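5.3 Does the planner use what the perception module tells it?

The success rates in the previous section look good, and we do not think they should be taken at face value. A pick-and-place pipeline can score well for reasons that have little to do with the part being advertised. In our case the advertised part is the uncertainty estimate that Toltetti attaches to each object pose. The claim made for such estimates, here and in much of the work we cite, is that the planner becomes more careful when the pose is poor. We wanted to see whether that happens.

The test is simple. We ran 200 trials with the estimates passed to the planner as computed, and another 200 with the same estimates shuffled between objects before planning. Object layouts were matched across the two conditions. If the planner depends on the estimates, shuffling should hurt. If it does not, the two conditions should look alike, and the estimate is decoration. 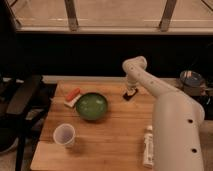 Shuffling did hurt, but only for part of the object set. Grasps on small, opaque items were nearly unaffected. Translucent items were a different matter: with shuffled estimates the planner approached them at full speed and often closed the gripper beside the rim. Elongated items fell somewhere in between. Their position was usually right, while their heading was sometimes wrong by 180 degrees, an error the estimator reports with great confidence. A planner that trusts the number has no reason to slow down. We see this as a fault in the estimator, and no amount of tuning on the planning side removed it.

Figure 7. Workspace for the comparison of true and shuffled pose uncertainty. The robot arm's gripper hangs over the table, behind and to the right of the green bowl.

An earlier report on the Panatwood planner (Joo and Jin) found a larger benefit from uncertainty over the whole object set. We could not reproduce that result. Their baseline had no retry step, whereas ours allows up to 2 retries per object, and retries hide a great deal. When we switched them off, the gap between our conditions widened for every group. It is fair to ask how many published gains of this kind would survive a baseline that is simply allowed to try again.

We also looked at the planner logs. In most trials the uncertainty term never changed which grasp was chosen – it only changed the approach speed. The cost function has a weight for this term, and the default value is so low that the ranking of candidate grasps is almost fixed before the term is added. Raising the weight made the ranking respond, but it also made the arm give up on grasps that would probably have been fine. We kept the default for all results reported here.

One limit of this test should be stated plainly. Shuffling breaks the link between an estimate and its object, but it leaves the overall spread of values alone. A planner could still gain from knowing that poses are poor on average, and our comparison would miss it. The Plestholm benchmark includes a constant-value condition that would cover this case, and we return to it in Section 6.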